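Gellholm open day: an afternoon with the sorting people

July 22, 2023

So I finally made it out to the open day at Gellholm! I'd been meaning to go since December, when my neighbor came back from one and started rinsing her yogurt cups, and I figured any place that could do that to a grown woman was worth the bus fare (and the bus, by the way, takes 60 minutes if you miss the express, which I did).

You sign in, you get a sticker with your name on it, and then you wander. I skipped the talk on paper pulp and went straight for the kitchen, where Hiba Tannous runs the household sorting table. I could have stayed there all day. It's just a kitchen table with a plaid cloth on it and a whole mess of everyday trash, and you stand there thinking you know where everything goes. I did not know where everything goes.
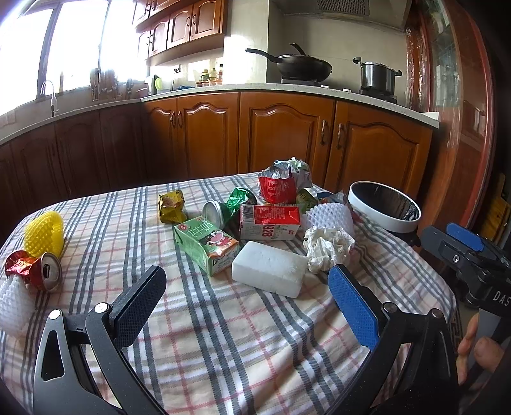 Take cans. Cans are easy, right? I was very smug about cans. Then Hiba asked whether I crush mine at home, and I said sure, doesn't everybody, and she told me to check with my own hauler first, as some of them want cans left whole. Cartons got me too. I've been putting milk cartons in with the cardboard for years, and at Gellholm they go in a bin of their own. Same with juice.

The foam part was what I'd really come for. I hate throwing out those stretchy little nets that come on pears and things, and I've got a drawer full of them at home (don't ask). Hiba keeps them apart from the hard white block kind, and she suggested I use mine between my good plates when I stack them. Great idea, did it the minute I got home! Snack wrappers and used tissues go in the plain old trash there, and I got those right, thank you very much.

After that I caught the tail end of Kaj Damgaard's tour of the baling shed. He's a fast talker and it's loud in there, but I did write down that one bale had come in at 825 pounds that morning. Coffee was two dollars and the cinnamon buns were gone by the time I got to them, so go early if you care about buns. Take bus 17 back, it stops right by the gate.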